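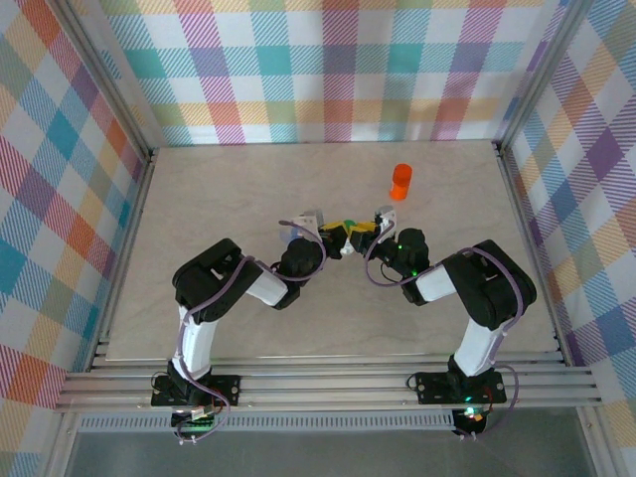
Our church small group started the Zuva study in September and I've been leading it on Sunday nights. Week three was on bearing one another's burdens. I wanted something ordinary to hang it on, so I talked about neighbours helping each other carry the shopping. It got people talking more than the workbook did. 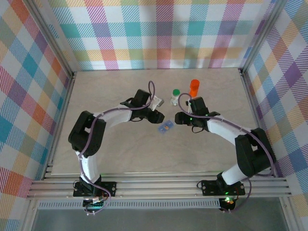
Sunita Tripathi reckoned the questions were too long and we should pick two and leave the rest for home. We tried it and finished by 8.
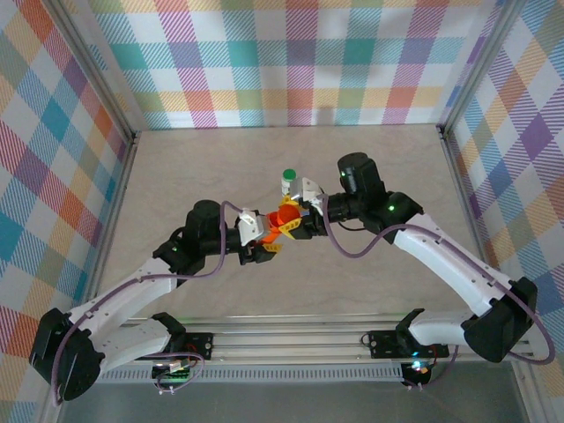
We also dropped the video, and prayer time went from nine minutes to 13.

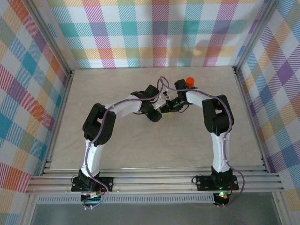 Next week
Galatians 6, second half. Bring a plate.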